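Solska Robot Cooking Club: Questions We Get A Lot

I'm Zodwa Hlongwane and I help run the club, so most of your emails land with me. Last updated May 8, 2020.

Do I need to know how to code?

Nope! Shirley Ross joined in March having never written a line, and now she's the one fixing my typos. If you can edit a text file and you're willing to ask questions, you'll be fine.

Why steamed buns, of all things?

We wanted something everybody would like to eat, and buns are a sneaky good challenge. They're round, they're soft, and a squeeze that's fine for a wooden block will leave a dent in one. They also sit on a shiny metal plate full of holes, so the vision people get plenty to argue about too (and they do, at length).
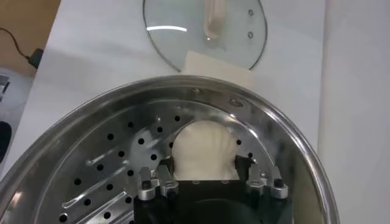 What's the Gondix task?

Gondix is the spring contest between us and the Lévesque club. Each team gets 30 tries at moving a bun from the steamer to a plate. You lose points for dents, drops and bumping the rim. Réjean Campbell keeps the full rules, and he'll send them to you if you ask nicely.

How many practice runs does it take?

More than you'd think. Our plan is up to 3000 recorded runs before the contest, split between everyone on the team. Put on some music and it goes pretty fast, I promise.

Do you work near hot steam?

Not in beginner sessions. New members practice with the cooker unplugged and the buns at room temperature. Once you've done the safety talk with Jocelyn Vachon you can sign up for the heated sessions, and you'll wear the mitts, even if you think they look silly.

What will I do on my first night?

Mostly sit at the laptop with someone who's done it before. You'll learn where the stop button is, how to open and close the fingers, and how to read the camera panels while the arm moves. Then you get a turn, usually sooner than you expected!

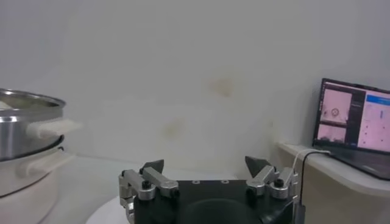 Gripper open, cookware on the left, laptop on the shelf.

Can I bring my own project?

Sure, after Gondix is over. Zachary Beaudoin has been itching to try dumplings, so talk to him if you want a partner.

Can I eat the practice buns?

Please don't. We keep a separate batch for snacks.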